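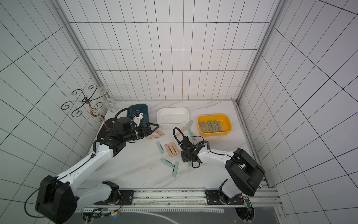 Mayo, 23:10. Piezas planas, dos colores

Tercera tarde con la tarea de clasificación. Piezas alargadas en beige y verde menta, sueltas por la mesa, y las bandejas al fondo. El objetivo sigue siendo el mismo que copié en la primera página de este cuaderno: cada pieza a su recipiente, sin ayuda, sin repetir agarres más de dos veces. Para una persona son un par de minutos de trabajo aburrido. Para los dos brazos es una sesión entera.

Hoy 86 intentos de agarre. 13 fallos, todos de la misma familia: la pieza está plana sobre la superficie y los dedos de la pinza bajan con un error de altura pequeño, suficiente para rozar la cara superior y empujarla en lugar de cerrarse sobre los cantos. El controlador Bostent corrige bien en el plano y mal en vertical. Lo anoto otra vez para no olvidarlo cuando vuelva a tocar los parámetros de XY, que no tienen la culpa.

El caso difícil es el grupo. Cuando tres piezas quedan pegadas de costado no hay hueco para el dedo interior. Una mano humana las separa con la yema sin pensarlo, o las coge juntas. El planificador de Wirnari busca un agarre individual para cada una, no lo encuentra, y espera. Probé a darle una primitiva de empuje lateral antes del agarre. Funciona con dos piezas. Con tres, a veces desplaza el bloque completo y volvemos al principio, unos centímetros más a la derecha.

El color no es problema. Beige y menta se separan en el histograma con un umbral fijo, incluso sobre el fondo con dibujo de mármol, que temía por las vetas grises. Donde sí hay confusión es en las oclusiones: si un brazo tapa media pieza, el detector la da por una pieza corta y calcula mal el centro. La solución provisional es retirar ambos brazos antes de cada captura. Añade tiempo al ciclo, pero prefiero un ciclo lento a un centro falso.

Coordinación entre brazos: regular. Con la mesa dividida en dos zonas no hay riesgo de choque, pero el brazo derecho se queda parado cuando su mitad está limpia. Sin división trabajan más y se bloquean más. Dejé una franja central compartida con un turno explícito. No es elegante. Mañana mido si compensa.

Pendiente de medir también:
- altura real de la mesa en las cuatro esquinas
- apertura mínima útil de la pinza con las piezas juntas
- fuerza de cierre en el agarre de canto

Sobre la pregunta de fondo, la que me hacen en todas las comidas familiares: si una máquina puede ya recoger una cocina. Mi respuesta de hoy es que puede recoger esta mesa, con estas piezas, despacio. La copa colgada boca abajo en el soporte de hierro, al fondo a la izquierda, es otro asunto. Transparente, con tallo, suspendida de arriba. La cámara de profundidad ve a través de ella y devuelve la distancia a la pared. El agarre correcto sería por el tallo, con un movimiento de extracción que depende de la forma del soporte. No tengo modelo para eso y no lo voy a intentar con esta pinza.

Leí por la tarde la nota técnica de Didenko sobre un banco parecido al nuestro. Dan más de 1.000 ciclos sin intervención, aunque con piezas presentadas en alimentador, todas con la misma orientación. Eso es automatización de taller y lleva décadas resuelta. El desorden es la parte cara. Una casa es casi toda desorden, y además cambia de sitio entre un día y otro.

Tampoco quiero quedarme en el pesimismo. Hace un año el sistema anterior, el Torix, necesitaba las piezas separadas y alineadas con los ejes. Ahora acepta cualquier ángulo y la mayoría de las posiciones. Lo que falta es contacto: saber que el dedo ha tocado, y dónde. Casi todos los fallos de hoy se habrían evitado con una lectura decente de fuerza en la punta - la corriente del motor llega tarde y con ruido.

Plan para mañana: recalibrar la altura, bajar la velocidad en el último tramo, repetir la serie con la misma semilla. Si los fallos siguen en 13, el problema no es de calibración y habrá que mirar los dedos.

Apago a las 23:40. Me queda fregar la cena, a mano.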